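Notebook, Jan 10, 2020
Open day, Cluvville lab, laundry demo

Doors opened early because the people from Halliday were already standing in the corridor eating our cookies. First visitors in front of the robot before the coffee was made. I had planned on twenty minutes of quiet to rerun the arm calibration. Ran it with an audience instead, which at least taught the audience what waiting is.

Setup as agreed last week: basket on the stool, robot behind it, washer on the far side. Kernine controller on the new build, head camera feed on the big monitor so the back row had something to look at. Speed capped at the visitor setting. I know the cap makes everything look like it's happening under water. It stays on. We had this argument before the last open day and I don't plan to have it again in February.

Morning talk went over by a lot. The slide with the training numbers says 2,013 recorded basket episodes, of which 100 are held out for testing. A kid in the front row said 1,913 out loud before I got to the next slide, so that's the training split, independently verified. I've offered worse people a summer job.

Questions I got more than once, for whoever writes the handout next time:
Does it fold? (No.)
Will it fold? (Ask Tramammont, they pay for the folding.)
Does it know what's dirty? (No, and neither does my household.)
How much does it cost? (I pointed at the door to the business office.)

For the basket part I kept the load small and dark, one black piece and the teal shirt with the print. Dark on teal separates fine on the monitor. Two blacks together is still a coin toss and I wasn't going to toss it in front of Halliday.
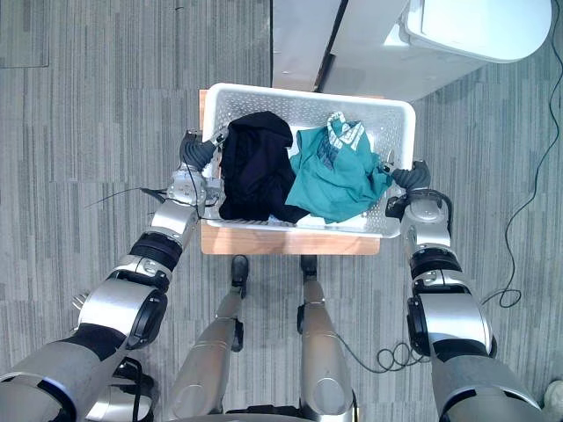 Why put two arms on it when a basket has a handle side and a person carries it on one hip, one of the visitors wanted to know, and added that the machine would impress her more if it went and found the socks. Fair on both counts. I said it has no hip. For the socks I referred her to our roadmap, where they sit under "later," a word I typed myself.

Grip notes, mostly for me. Left and right don't take the basket at the same spot along its length, and I'd like to know whether that comes from the planner or from my calibration with crumbs on the keyboard. The thick rim helps. The little holes in the walls are less kind to the edge detector, which sees a grid and gets excited. Try masking everything below the rim before the next session.

Cables: too much black cable on the carpet. One side runs off to the left, the other has a coil by the leg. Safety walked through, looked at it, looked at me, wrote something down. Get the covers out of storage before anyone brings a stroller in.

Seven entries in the guest book. Five are about the robot, one is about the cookies, and one is a drawing of the robot wearing a hat, which I've taped over the bench.

To do:
- compare left and right grip targets from the logs
- rim mask for the detector
- cable covers
- tell Tramammont that people keep asking about folding -- they'll be delighted
- more cookies, locked up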